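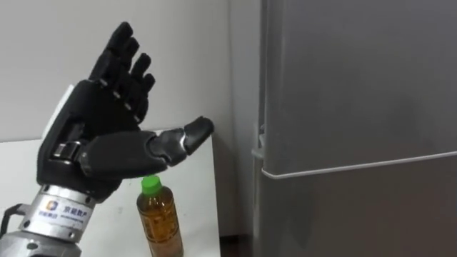
Section 4: Setting Up a Shared Save in Zestholm

A shared save lets two players build the same town from separate computers. One player is the host and keeps the master copy. The other joins by code and gets a local copy each time the host's game saves.

Before you start

Both players need the same version of the game. The version number is in the lower corner of the title menu. If the numbers don't match, the game lets you enter a code but stops at "Waiting for host."

Both players also need a Silell account. A guest profile can play alone but can't open or join a shared save.

Note: Mods count as part of the version. If the host runs the Hondo map pack, the guest has to have it installed and turned on. Texture swaps are ignored.

Creating the save (host)

1. From the title menu, choose Towns, then New Shared Town.
2. Type a town name. Letters, numbers and spaces are allowed. You can't change the name later without making a new save.
3. Pick a map. Small maps load faster for the guest on the first join.
4. Set the starting funds. The default is 1000 coins, which go into one purse that both players spend from. To give each player a separate purse, turn on Split Funds now. It can't be turned on once the town exists.
5. Choose Create. The game builds the map and shows a join code.
6. Send the code to the other player. It works for 30 minutes. After that, open Towns, select the save and choose New Code.

Caution: Anyone with the code can take the guest seat while it is open. Don't post it in public chat.

Joining the save (guest)

1. From the title menu, choose Towns, then Join.
2. Enter the code. Capitals don't matter.
3. Wait for the map to download. The bar may sit still for a while near the end -- leave it alone.
4. Pick a banner color and choose Ready.

The host sees your name appear in the lobby and can start the town. You only need a code the first time. From then on the town is listed under Towns whenever the host is online.

Saving and backups

The game saves at dawn on each in-game day and when the host leaves. The guest leaving doesn't trigger a save. If the host's connection drops, both players go back to the last dawn.

The game keeps 2 backups per town, and the older one is replaced at each save. To keep a town longer:

1. Close the game completely.
2. Open the Zestholm folder in your documents, then the folder named Shared.
3. Copy the whole town folder to another drive. Copying only the map file leaves out the purse and the villagers.

Caution: Don't rename the copied folder. The game reads the town name from it and will list a renamed town as damaged.

Changing the host

The host can hand over the master copy from the Players tab. Select the other player, choose Make Host, and have that player accept. Both must stay online until the "Transfer done" message appears. The old host becomes the guest and keeps the same banner color. Split purses stay with their players.

If something goes wrong

"Code not found": The code has run out or was typed wrong. O and zero are both used -- the zero has a slash.

"Town out of step": The two copies differ. The guest should leave, choose Towns, select the save and choose Refresh Copy. Anything built since the last dawn is kept on the host's side.

Zaki the trader appears for one player only: This is a known display error. Enter and leave any building to bring him back.

Shared save guide by Florian Fleury, with corrections from Ehab Lahlou. Section 5 covers trade routes between towns.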